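Progress report to the Pumphrey Fund, Wilmont site
Period covered: to the end of March
Prepared by Morfudd Kemeys

Thank you again for your patience this quarter, and for the kind note you sent after our phone call. I promised you a full account of the bin drop, so I'll start there before I get to the happier news.

At 2:40 in the afternoon, the arm let go of a loaded bin partway through a move between carts. The bin hit the carpet and split. Everyone was well outside the work area, I'm very glad to say, and Zuzana Michalík pressed the stop button right away. We shut the cell down for 8 days while we looked into it, which felt like a very long time to all of us, but I would do the same again.
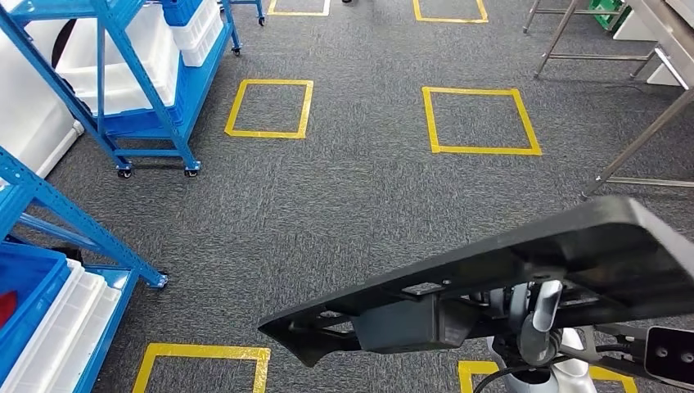
Zuzana went through the logs and found that the Cliveo controller had lost its grip signal for a moment and treated the silence as an order to open. A worn cable at the wrist was the start of the trouble, though I have to admit the setting was our own mistake and should have been caught in the fall review. We have replaced the cable, and a lost signal now makes the arm hold still and sound the alarm.

Since restarting we have run 700 moves at reduced speed with no drops, and two short stops that both came from the new alarm doing its job. Zengate has agreed to look over our changes, and we'd like to have their comments in hand before going back to full speed.

The delay has pushed the second trial back by a month. We aren't asking for more money, only for your okay on the new date, and you would be very welcome to come and see the cell running.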